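The Blue One

1. Wumberg

Erdal Kozan had the apartment until noon. The super had told him so twice, once on the phone and once through the door, and had left a roll of trash bags on the mat.

His aunt had lived on the fourth floor at Wumberg for 30 years. She kept things in the order she had bought them, so the oldest were at the back of every cupboard and the newest were at the front. Erdal started at the front. There was a kettle he remembered mailing her. There were jar lids with no jars. There was an envelope with 2320 written on it in pencil and nothing inside, and he put that in his shirt pocket because he didn't know which box it belonged in.

By nine he had packed 17 boxes and labeled most of them. His cousin in Trallumden wanted the dishes. The church hall would take the linens if they were clean, and they were. The rest was his problem.

He ate a roll standing up at the sink. It was October and the radiator had come on by itself. He could hear the neighbor's radio through the wall, a man reading out the ferry times.

The last cupboard was the one over the refrigerator. He had to stand on a chair. At the back, behind a waffle iron, he found the blue thing.

He knew it right away. It had stood on the windowsill when he was a boy, and he had been told not to touch it, and he had touched it whenever she went down to the mailbox. She called it the Wivar, after the store where she got it. He had never learned what it was for. She didn't keep flowers in it. Once he asked her and she said it was for having.

He climbed down and set it on the counter. It was smaller than he had thought. He went over it with a dish towel, then stood at the window with it for a while.

"You taking that?" the super said. He had come in without knocking.

"I haven't decided."

"My wife would take it."

"I think I am taking it," Erdal said.

The super looked at the boxes and asked if he needed the hand truck. Erdal said he did.

Most of the blue was still deep, almost navy, going brighter down one side. Lower down it was paler and had lost its shine, and there were gray scuffs and fine scratches, one of them a thin line running at a slant toward the bottom. He wondered if that one was his. 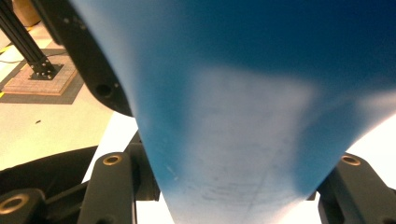 2. Trallumden

His cousin had cleared a shelf in the garage for the dishes. They carried the boxes in from the car and she opened each one to check, though he had written on the sides.

"Where's the Wivar?" she said.

"Front seat."

She went out to look. When she came back she had her hands in her coat pockets.

"You put the seat belt on it," she said.

"It's a long drive."

She made coffee and they drank it in the garage, sitting on the boxes. She asked what he was going to keep in it, and he said he didn't know yet. Then she asked about the envelope sticking out of his pocket, and he took it out and gave it to her.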